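What is an obituary?

Hello, I'm Hayley Blackburn, and I write for a newspaper in a town called Jistley. My job is a funny one to explain at parties. When someone in our town dies, I write the story of their life. That story is called an obituary. You say it like this: oh-BITCH-oo-erry. (Yes, I giggled too when I was 7!)

You might think it's a gloomy job, but most of what I write is about living. Where did they grow up? What made them laugh? Were they any good at dancing?

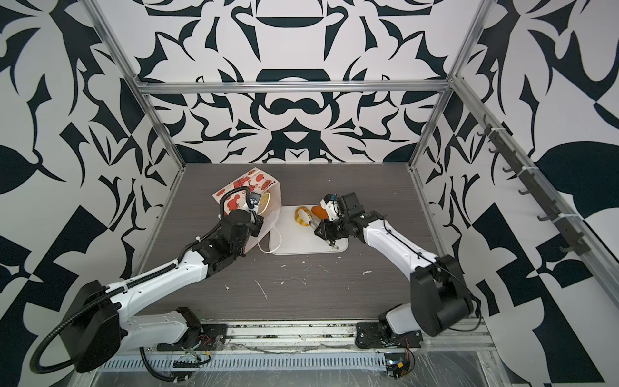

I start by ringing the family. I always say sorry first, and then I mostly listen. Last June I spent a whole afternoon with Denise Dawber, talking about her mum, Maureen Haslam, who ran the sweet shop on Pollach Street. Denise told me Maureen once gave a free sherbet lemon to every child who could spell "rhubarb", and that went straight in!

Then I check things. People get muddled about dates when they're sad, so I look in old newspapers and ask friends and neighbours. Two of Maureen's friends remembered her shop opening in different years, and I had to dig out the old advert to find out who was right.

After that comes the hard bit, which is fitting it all in. I usually get 300 words. My notes on Maureen came to 3,443, so you can imagine how much I had to leave out (sorry, Maureen's parrot).

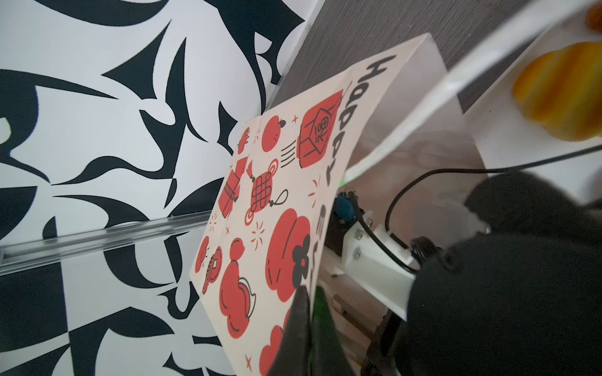

A card with the word "HAPPY" in thick black capitals.

Do you have to be famous to get an obituary? No! Big newspapers do pick well-known people, but local ones like mine write about bus drivers, bakers and dinner ladies too.

If you'd like to try it, write about someone who is still alive. Ask your grandad or your next-door neighbour what their first job was and what they got told off for at school. Then read it out to them. I bet they'll correct you on something.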